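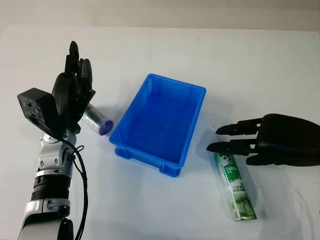

Can a parish council refuse to minute a question asked in public session?

Posted by Aslı Toprak

I live in Grokthorpe and went to the August meeting of the parish council. In the public session I asked why the contract for resurfacing the Tovitz Lane car park had gone to Adams without a second quotation. The chairman said a written reply would follow. The draft minutes now say only "Members of the public spoke." There is no mention of the subject, my name or the promised reply.

I wrote to the clerk and was told that public session "is not part of the meeting" and so cannot be minuted. The standing orders on the council website allow 4 minutes per speaker and say nothing about what is recorded. Is the clerk right? And can I have the draft corrected before it is approved?

lidley_ward_watcher

The clerk is half right. Minutes are a record of decisions, and a council has wide discretion over how much else goes in. There is no general duty to write down what a member of the public said, or who said it. Many councils leave names out for data protection reasons.

The statement that public session is outside the meeting depends on how it is run. Some councils adjourn for it, in which case the minutes should show the adjournment and the time of resumption. If yours went straight from apologies to public session to item 6 with no adjournment, it took place during the meeting. Check the agenda: if public session has its own item number, that is a fair indication.

On correction, only councillors can propose an amendment, and it has to go to accuracy. "Members of the public spoke" is thin but it isn't inaccurate. You could ask your councillor to propose adding "on the car park contract; the chairman undertook to reply in writing". They may vote it down.

I would put more effort into the reply itself. Write to the clerk, quote the undertaking, and ask for a date.

Pete R

They all do this. Ours in Lidley did the same over the bus shelter and I gave up going. Film it next time.

former_clerk_529

Agree with most of the first reply. Two additions.

The quotation is the stronger point. Ask for the council's financial regulations, which should be published. They will set a figure above which more than one quotation is needed -- in my last council it was 500 pounds, but yours may differ -- and say how an exception is to be recorded. If an exception was made, there ought to be a resolution or a note of the reason.

If you can't find one, make a freedom of information request for the quotation, the order and any correspondence with Adams about the job. Email is fine. Keep the request to documents; "why did you" questions tend to come back with nothing attached. The council has 20 working days to respond.

On filming, you may record the parts of a meeting that are open to the public. It is polite to tell the clerk beforehand, and some councils ask you to sit in a particular place.

Aslı Toprak

Thank you. Public session was item 3 on the agenda and there was no adjournment. I have asked for the financial regulations and will send the request once I have read them.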